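The great damp saga, part 3

June 5, 2020

So, the spare room. Those of you who read the last two posts will know that we came home in January to find the ceiling bulging like a wet paper bag, and that the culprit was a joint in the loft no bigger than my thumb. I've had a few messages asking how the drying out went, so I thought I'd better sit down and write it up before I forget it all (I'm already forgetting it, which is probably healthy!).

First thing, drying takes ages. I had it in my head that you open the windows, put the heating on and you're done by the weekend. The firm we used, Sirngate, left two dehumidifiers and a big fan running for 26 days. Day and night, with the door shut. The noise was like living next to an airport -- Obi, our dog, refused to go upstairs the whole time and slept in the kitchen with his nose under the radiator.
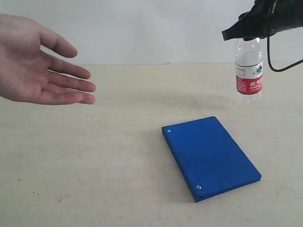
A hand and a bottle of water over the table.

The machines pull the water out of the air, and the damp walls slowly give theirs up, and you empty the tank, and you do it all again. I was quite proud of the tank at first. By the second week I was tipping it down the bath in my pyjamas without even looking. They came back every few days with a little meter with two pins on it, pushed it into the plaster and wrote the number on a bit of masking tape on the wall. I do wish I'd taken a photo of that tape, because it was oddly gripping watching the numbers creep down.

Then there's the money. Our excess was £50, which I'd been very smug about, until I found that the policy didn't cover mending the joint itself, only the mess it made. The claim came to a bit over £2000 once the ceiling was replaced, and they did pay it, but they wanted the carpet receipt. Who keeps a carpet receipt? Me, as luck would have it, in a biscuit tin with the Bustasska instructions for a lamp we no longer own.

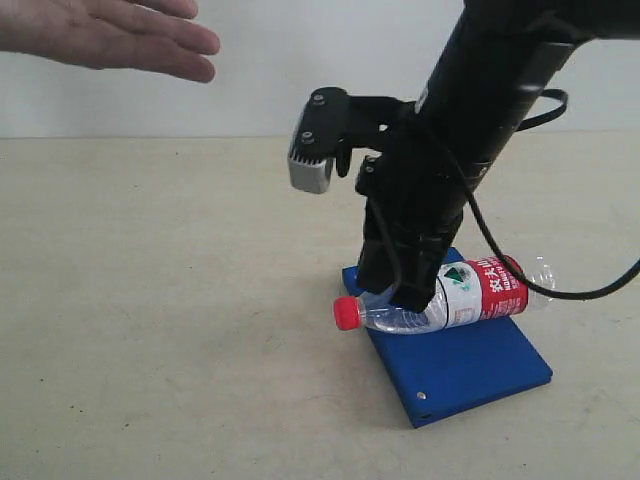 The bit I'd do differently is the painting. I was so fed up with bare plaster that I got a tin of Rutance white on the new ceiling far too soon, and within a fortnight there was a yellowy ring coming through right over the bed. You need a stain blocker first, then the paint, and you need to leave it alone in between. I've now done it properly and the ring has gone, although I still lie there checking for it.

Next job is skirting boards, once I've worked out how to cut a corner that isn't square. If anyone has a tip for that -- please, leave it in the comments!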